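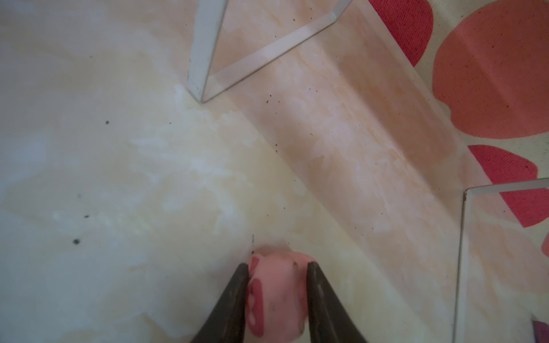
Shop Notes / Exterior Cladding

22 February 2021

Gutter profile trials, day two. Kurnel machine finally holding the 5-inch K shape without the back flange walking. Shimmed the exit rollers, ran 20 ft, checked, ran another 20. Good. Left 1,747 on the footage counter so whoever starts tomorrow knows where we stopped.

Coil from Derley — two of the white rolls have a wavy edge on the outer wraps. Strip off and scrap before feeding. Have asked for credit, no answer yet.

Hangers: tested Zindmont hidden type against our old spikes on the mock fascia. 100 lb hung at midspan, no sag I could measure on either. At 300 the spikes crept, Zindmont held. Want to repeat with wet lumber, thats where the spikes realy let go in July.

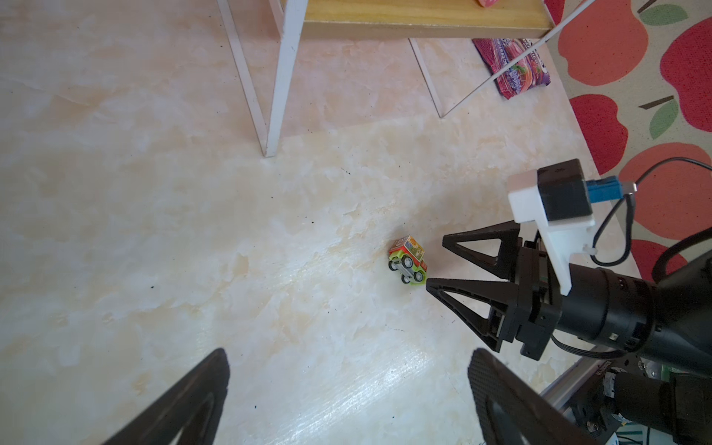 Toy car, lime green with red and yellow top

Gautam job — miters leak at the back left corner. Sealant was put on over dust. Clean, redo, water test before ladders come down.

To do: order end caps (lefts, we have plenty of rights). New blade for the chop saw. Downspout elbows still short, check the other rack.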